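Estham Readers' Board > Authors and their papers > Where should a novelist's letters end up?

marginalia_moth
Posted 9:14 pm

So I finally finished Grumura, all 85 chapters of it (some are one sentence long, if you've not tried it), and went looking for whether the author's papers are open to the public. They are, sort of. The notebooks went to the library at Edet but the letters are still in a store at Nevden, and you have to apply in writing to see them. 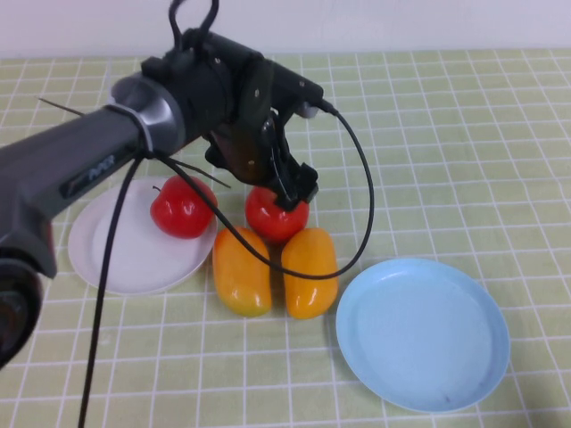

I think that's a shame. The notebooks and the letters talk to each other. She'd try a line out on a friend, then cross half of it out in the notebook the same week. Splitting them up means two trips and two lots of forms. Has anyone here been to either?

inkpot76
Posted 9:31 pm

Been to Edet, in February, freezing reading room, lovely staff. You get 19 boxes of notebooks and most of them are in green biro. I had two days and barely got through the first four. Take a jumper and a pencil, they won't let you in with a pen.

Don't agree about the split though. She gave the letters to Nevden herself because she grew up there. Why should everything go to the bigger place?

oldspine
Posted 9:50 pm

Because people can get to the bigger place? Nevden has one bus!

I'm with moth on this. I wrote to them asking for the letters from the Grumura years and got a very polite reply saying the list wasn't finished. The list has 2527 items on it, so fair enough, but that was two winters ago and I've heard nothing since.

inkpot76
Posted 10:02 pm

Then write again. I did and they found me three letters in a fortnight. One was entirely about marrows.

quietcarriage
Posted 10:20 pm

Slightly off to one side, but do you all really want to read her letters? I loved the books and then read a few of the printed letters and came away liking her less. She's horrible about her sister. I'd sooner have left it at the novels.

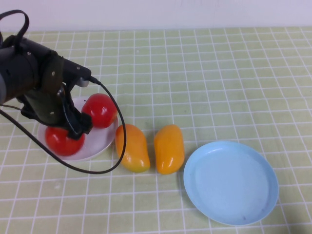
Two red tomatoes and a white plate.

marginalia_moth
Posted 10:37 pm

quietcarriage, yes, I do want to! She's rude about everyone, herself included, and it makes the last third of Grumura a lot funnier once you know. But I take the point about the sister, those are hard going.

inkpot, would you mind sending me the address you wrote to? The one on the Nevden page bounced.

inkpot76
Posted 10:41 pm

Sent. Ask for the marrows.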